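Startseite > Lesen > Kurzgeschichten > Die Robotik-AG

Der Rand

Als der alte Godfrey Biwott im März die Robotik-AG übernahm, hatte er seit dem Ende seiner Lehrzeit keine Schule mehr von innen gesehen, und er gab das auch gleich in der ersten Stunde zu, während er umständlich seinen Mantel über die Heizung hängte und nach einem Stuhl suchte, der nicht wackelte.

»Ich habe mein Leben lang Uhren repariert«, sagte er. »Von euren Maschinen verstehe ich wenig. Aber von kleinen Bewegungen verstehe ich etwas.«

Waris fand das großartig. Caradog Kneath, der die Steuerung geschrieben hatte und seither schlecht schlief, fand es eher beunruhigend. In drei Wochen sollten sie nach Cirkden fahren, zum Wettbewerb der Schulen, und die Aufgabe für die Vorrunde lief ganz im Simulator: Der Greifer musste einen schwarzen Gegenstand am Rand fassen, ihn ein Stück anheben und wieder ablegen. Mehr wurde nicht verlangt. Es klang so leicht, dass die Tadhamer Mannschaft die ersten beiden Nachmittage damit verbracht hatte, sich einen Namen auszudenken.

Inzwischen waren sie bei Versuch 23, und der Greifer hatte noch kein einziges Mal sauber zugefasst. Mal fuhr er zu tief, mal zu weit nach rechts, mal blieb er stehen und rührte sich nicht mehr, wie ein Esel vor einer Brücke.

»Halt ihn einmal an«, bat Biwott, »genau da, bevor er zumacht.«

Caradog drückte die Taste. Der alte Mann setzte seine zweite Brille auf, die für die Feinarbeit, und beugte sich so nah an den Bildschirm, dass Waris ihm fürsorglich die Teetasse aus der Hand nahm.

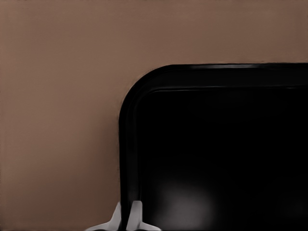 »Wo hast du ihm gesagt, dass er hinsoll?«, fragte er nach einer Weile.

»An die Ecke«, sagte Caradog. »Die findet er am besten.«

»Das glaube ich gern. Ich finde meine Hausecke auch im Dunkeln. Aber wenn ich ein Tablett trage, fasse ich es doch an der geraden Seite an – schau, so.« Und er nahm das Blechtablett, auf dem der Tee gekommen war, und führte es ihnen vor, einmal an der Rundung, wo es ihm sofort aus den Fingern drehte, und einmal ein gutes Stück daneben, wo es brav liegen blieb. Der Löffel fiel trotzdem herunter.

Waris lachte, bis sie sich setzen musste. Caradog lachte nicht, er tippte schon. Er schob den Zielpunkt an der linken Seite weiter nach unten, weg von der Rundung, nahm etwas Geschwindigkeit heraus und vergaß darüber ganz, dass er eigentlich beleidigt sein wollte.

Draußen im Flur klapperte Frau Vasylenko mit den Schlüsseln, wie immer kurz vor sechs, und steckte den Kopf zur Tür herein.

»Noch einen«, sagte Waris. »Bitte. Nur noch den einen.«

Frau Vasylenko sah auf die Uhr, dann auf den alten Mann, der auf Knien unter dem Tisch nach dem Löffel suchte, und zog sich einen Stuhl heran. Caradog wischte sich die Hände an der Hose ab und startete Versuch 24.

Kontakt: Redaktion der Lesestube | © Alle Rechte vorbehalten | Nach oben

23 Kommentare · 2 Mal geteilt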